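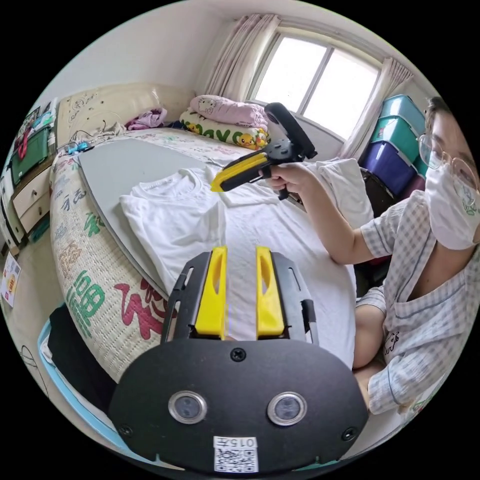 Dovavton, March

Posted by the workshop desk

Filed under: Notebook / Textiles / Folding

Folding on the bed, grey board, white cloth. Continues the entry on table folding.

Purpose: find out whether a T-shirt folded on a rigid board over a mattress keeps its edges as well as one folded on a bench. Most people at home fold on the bed, so bench figures are of limited use to the Rolland storage guide.

Surface, bottom to top: mattress, mat or pad with the 福 characters, board, garment. The board goes lengthwise. Set crosswise, it rocked whenever anyone put weight on the side of the bed. It still dips slightly if the person folding sits close, and the dip shows up as a skewed hem. Sit further down or kneel.

Reference fold: T-shirt flat, neckline towards the pillows, sleeves in, sides in, then hem up. Neckline stays in view on the finished piece. Smooth from the collar downwards before the first side goes in. Smoothing afterwards only moves the crease.

Finished width came out 3 cm over the bench result on the first attempts. Cause was the shoulder line, which had been taken from the sleeve seam when it should have been taken from the collar. Corrected, the difference fell within what I would expect from one shirt to the next.

The large white cloth is harder. It is wider than the board and the overhang pulls the rest down with it.

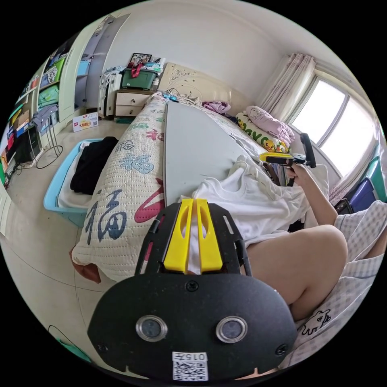

Two remedies tried. Halving the cloth in the air before laying it down works but needs long arms. Bunching the surplus on the lower part of the board and feeding it upwards is slower and gives a better first edge. Use the second for anything sheet-sized.

Quilting under the board is no problem. Quilting under the cloth is: the stitching catches and the lower layer lags behind the upper. Keep the working edge on the board.

Spare bedding and clothes stay at the headboard end. Do not stack finished pieces there, they slide.

Running total of folds for this series is 132, bench and bed together. The Pudville sheet asks for 1000. At the present rate that is unrealistic and I have asked for the target to be looked at again.

To do: repeat with a softer mattress at Drostdale. Try a strip of felt under the board against slipping. Measure edges after a night in the drawer.

Comments

Felt marks pale fabric if it gets damp. Use shelf liner.

Was the overnight measurement ever done for the bench set? I can't find it in the earlier entry.

Agree about the collar. We had the same 3 cm at Drostdale and blamed the board.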